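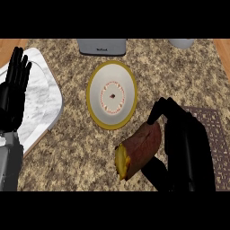
Þórarinn Sveinbjörnsson wrote to the town office in May that he had lived on Fogh Street for years and still could not tell who decides when a question goes to the voters and when the council settles it alone. The answers on this page cover his letter and others on the Nemalstead recall and petition rules.

2 comments | 58 shares

Who may start a petition?

Any registered voter in Nemalstead may start one. The person who files the first form is the lead petitioner and receives all notices from the clerk. Voters in Turine are served by their own council and may not sign.

Can I petition to remove a council member?

Yes. A recall petition must name one member only and state the grounds in plain words. The clerk does not judge whether the grounds are fair. That question is left to the voters.

How many signatures are required?

A recall needs signatures from 33 percent of the voters who took part in the last election for that seat. The clerk will give the exact number in writing on request.

How long do we have to collect them?

Petitioners have 58 days from the date the form is stamped. Pages handed in after 5:00 p.m. on the final day are not counted. No extension can be granted by the clerk or by the mayor.

May I sign for my spouse or parent?

No. Each voter signs in person. A voter who cannot write may make a mark before two witnesses, who must both print their names and addresses beside it.

Can I take my name off?

Yes, until the petition is filed. Send a signed letter to the clerk. After filing, the name stands.

Are the names public?

Names and street addresses may be viewed at the clerk's counter. Telephone numbers and email addresses - where a signer has given them - are covered before the pages are shown.

May a council member speak against a petition?

Members may speak and write as they wish on their own time. Town staff, letterhead and mailing lists may not be used for either side.

Who checks the signatures?

The deputy clerk, Gunnlaugur Snorradóttir, compares each one with the voter roll. The check usually takes around two weeks. Either side may send one observer.

Where do I hand in the pages?

Bring them to the clerk's counter in the Callavico Building, ground floor. Pages sent by email or fax are not accepted.

33 shares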